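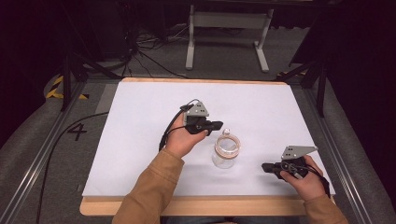 Little glass jar, sheet of white paper, the board. Gray work surface.

Home About Jars & Tins Older Posts Contact

Saturday, January 20, 2024

Quick one, I have bread in the oven. The jar shelf is finally getting sorted. I've been putting this off since March and it shows -- half the spices in this house are living in folded-over bags with a clip on.

So. Small jars only this weekend. The clear glass ones with the peachy band near the top and the white knob, I love these, no idea why I stopped using them. Got 4 of them at the Esmont flea market ages ago and they still look good.

The paper on the board thing is my one real tip. White sheet, big enough to cover most of the board, jar stands in the middle. Anything you spill shows up right away, then you fold the paper and pour it back. Saved me a lot of cumin. Also way easier to see if the glass has a smudge on it. Any plain paper works, I use the cheap printer stuff taped togther on the back.

The board is just a plain pale wood one. It lives with the baking stuff now.

Done so far: cumin, fennel seed, the good paprika. 3 down. Cloves next and then whatever is in the bag with no label (mustard seed?? smells like nothing).

Not doing printed labels again. Last time I made them all up in Plandeck, very cute, and every one peeled off. Masking tape and a pen. Fine.

Still need to figure out the big jars -- rice, lentils, the oats that take up a whole shelf. Those need thier own day and probably a funnel. If anyone has a wide funnel they like leave me a comment.

Timer's going, gotta run.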